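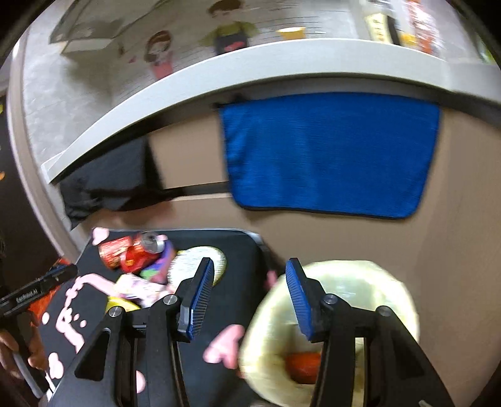 A lined bin, ready for kitchen scraps.

Pullalden Neighborhood Compost - Your Questions Answered
Last updated 16 Mar 2021

How do I sign up?
Fill in the short form at the Kerkero Street library desk, or send us a note through the contact page and we'll mail one out to you. We've had so many new households join over the winter (welcome, all of you!) that it may take us a little while to get back to you, but we do read everything that comes in.

What does it cost?
Membership is $14 a month for a household, and you can stop whenever you like. If that's a stretch right now, please tell us. We keep a few free spots open and we're always happy to fill them.

What can I put in?
Fruit and vegetable peels, coffee grounds and paper filters, tea leaves, eggshells, stale bread, plain rice and pasta, wilted flowers, and paper towels as long as they haven't been used with cleaning sprays. Citrus is fine too. I know there's an old belief that worms hate orange peel, and maybe they do, but our piles run hot and the peel breaks down along with everything else.

And what should stay out?
Meat, fish, dairy, cooking oil, pet waste, glossy paper, and those little stickers on fruit. The stickers are the bane of my life! Candy and snack wrappers go in your regular trash, even the ones that feel like paper.

Which bags can I use?
Any bag marked as certified compostable. "Biodegradable" on its own doesn't mean the same thing, and ordinary grocery bags have to be picked out by hand, so please leave those at home. You're also welcome to skip the bag entirely and line your bin with newspaper.

My bin smells. What am I doing wrong?
Probably nothing at all. Wet scraps sitting in a warm kitchen will get a little ripe, especially once July comes along. Try emptying it every 2 days, and drop a handful of shredded paper in the bottom before you start again. Some of our members keep their scraps in the freezer - I do this myself, next to the peas - and tip them out frozen on drop-off day.

Where does it all go?
To our piles behind the Jesero Community Garden, where it's mixed with dry leaves and turned until it's dark and crumbly. Last year we gave away 300 buckets of finished compost, and a good share of it went to the tomato beds at Kanagaratnam School.

Do I get any compost back?
You do! Each household can take 2 buckets in spring. Bring your own containers, and gloves if you're fussy about your fingernails.

Who do I ask if my question isn't here?
Write to Morag Yule through the contact page. That's me, and I'd love to hear from you.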